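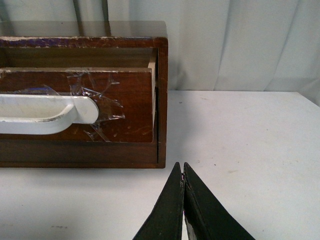

Small furniture repairs at Olora: spring bookings

Bookings are open for the furniture bench at Olora. It takes small pieces only: bedside cabinets, single drawers, boxes and anything else that will stand on a table. Wardrobes and beds still go to the Kinik workshop.

Most of what comes in is dark stained wood with a tired finish. Scratches and scuffs on the front can usually be toned down with wax. Chipped edges where pale wood shows through need stain first, then wax, and may take two visits. Please tell us if you want the marks left alone. Plenty of people only want the drawer to run properly and are happy with the wear.

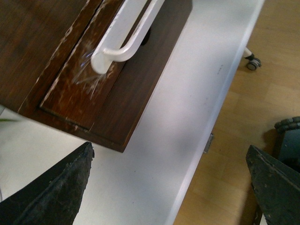 Handles are a separate matter. We keep a few plain bar handles in white and black, and can fit your own if you bring the screws. Measure between the screw holes before you buy new ones. Filling old holes and drilling again costs extra, and the filler shows on a dark front.

If a drawer has been taped, leave the tape where it is. Old tape can lift the finish when pulled, and we would sooner take it off on the bench. Empty all drawers before you come.

A drawer repair is 3000 and a full cabinet is 4000, wax included. Hrnčiar supplies the stain again this year. The Dernier collection point stays open until June.

Olora newsletter, January 9, 2026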